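Home - Kitchen - Workshop - Recycling - Tips

When a robot arm drops or crushes bottles

We sort drink bottles on a Valteo arm at the bench. In October it let go of a part-filled one and water got under the power strip. These are the checks we do now.
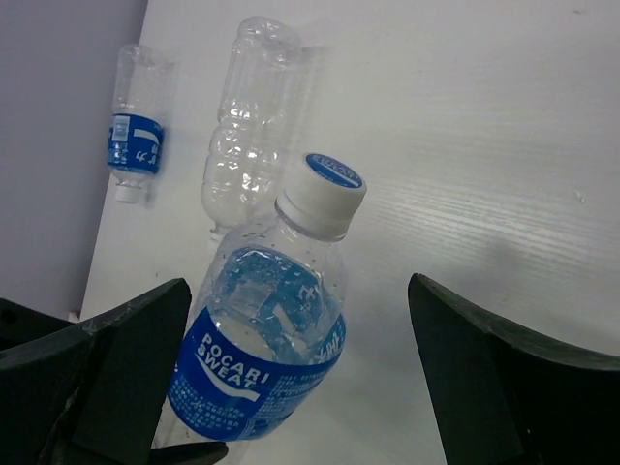
Before you reach in

Press the stop button and wait for the arm to settle. Pull the plug if there is any water on the table. Fingers can close again after a fault clears, so keep your hands out of the gap.

Check the weight

An empty bottle and a part-filled one need different grip settings. Ours was set for empties and slipped at 182 grams. We now test with 200 grams of water, cap on tight, and lift it 3 times.

Check the fingers

Wipe them with a damp cloth and dry them well. Scuffs are fine - deep grooves are not. A thin bottle will crease if the grip is too hard, so turn it up one step at a time.

Keep the power strip off the table and well away from the edge.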